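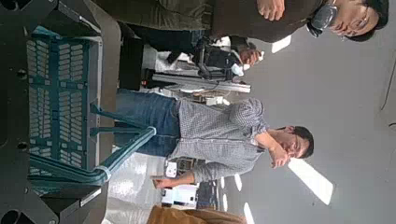 4 min read

Sinby is a two-armed tabletop robot kit sold by Prostovik, a small firm that supplies university labs, training centers and product demonstration rooms. It is marketed as a system that can be taught household handling tasks by people with no background in programming. The claim has been disputed by several early users, and the kit's record outside supervised sessions remains thin.

Background

Prostovik was started by Cormac Horgan and Thắng Lý, who had earlier sold replacement gripper parts under the name Tusico. The Tusico catalog was folded into the new firm, and some of its parts are still listed as spares for Sinby. Horgan has described the kit as "a robot you can argue with," a phrase that appears in the sales brochure without further explanation.

Contents of the kit

The standard package has two arms, two grippers, a control computer, cabling and a year of remote support. Cameras are included at the wrists and at head height. A table is not supplied, and neither are the objects shown in the brochure. Buyers are told to provide "a flat, stable surface of ordinary height," and the manual does not say what ordinary height is.

The finger pads are sold as a wear item. Prostovik gives no service life for them, and the warranty leaves them out. A perforated pad is offered on the grounds that it bends around uneven objects. The firm has not published grip tests comparing it with the plain one.

Teaching and operation

A task is taught by guiding the arms through it repeatedly while the software records. The brochure states that 10 demonstrations are enough for a simple pick. The manual, which is the more careful document, recommends 43 for anything with a handle, and more if the lighting changes during the day. Neither figure includes attempts thrown out because of a dropped object or a stalled arm.

Prostovik's materials refer to this stage as "coaching." Pendo Kimaro, who reviewed the kit for a newsletter on lab equipment, called it data entry with sore shoulders. She also noted that the quoted setup time of two hours assumes that every cable is already where it needs to be.

Demonstrations

The firm's public sessions use everyday items, among them a slatted plastic basket with a curved carrying handle. A basket is a fair choice for the purpose, as a thin handle can be harder to approach than a box. It is also light and hard to damage, and critics have asked why heavier or fuller loads are seldom put on the table.

Sessions are well attended by staff. Aisling Hanrahan, who went to one in March on behalf of a care supplier, wrote that she could not tell how much of the work would be left to her own people once the visitors had gone home. Prostovik replied that on-site help is available as a paid option. The price of that option is given only on request.
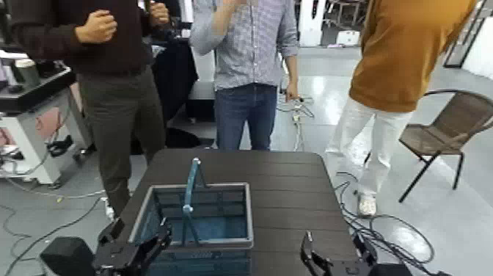
Reception

Opinion among buyers is divided. Teaching labs have been the most satisfied group, partly because a failed grasp is still useful in a classroom. Sorcha Dolan, whose company Dolan leases equipment to training centers, kept the kit on its list after a trial and praised the arms for being easy to repair. She advised customers against buying it to save labor.

Kimaro's review was cooler. She reported that skills learned on one table had to be partly taught again on another, and that the support line was helpful but closed at 4 p.m. Her main complaint concerned the success rates in the brochure, which are given as percentages with no number of trials beside them. Horgan said fuller results would follow, and the current brochure repeats the same percentages.

Versions

Two versions have been sold. The second changed the cable connectors and added a stop button within reach of a seated operator. Owners of the first can buy the button separately. Connectors from the two versions do not fit each other, a point covered in the manual's appendix and missing from the order form.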